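Friday night and I'm finally sorting out the plates. My gran's cupboard had far more in it than I remembered.

Roxana says I should only keep what I'd eat toast off. Fair enough – but have you seen the roses on these?

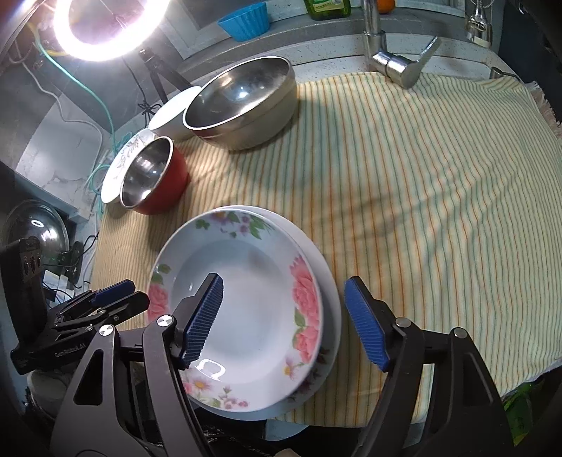
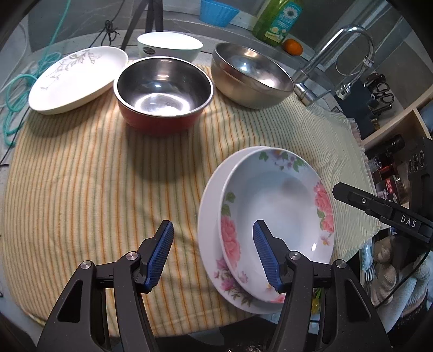 Domden, Sep 23, 2022

The pink floral ones are staying, I've decided. So is the stripy cloth, frayed fringe and all.

Montserrat wants the plates with the grey leaves and sketchy bits. She can have them if she brings her own box!

Right – kettle on.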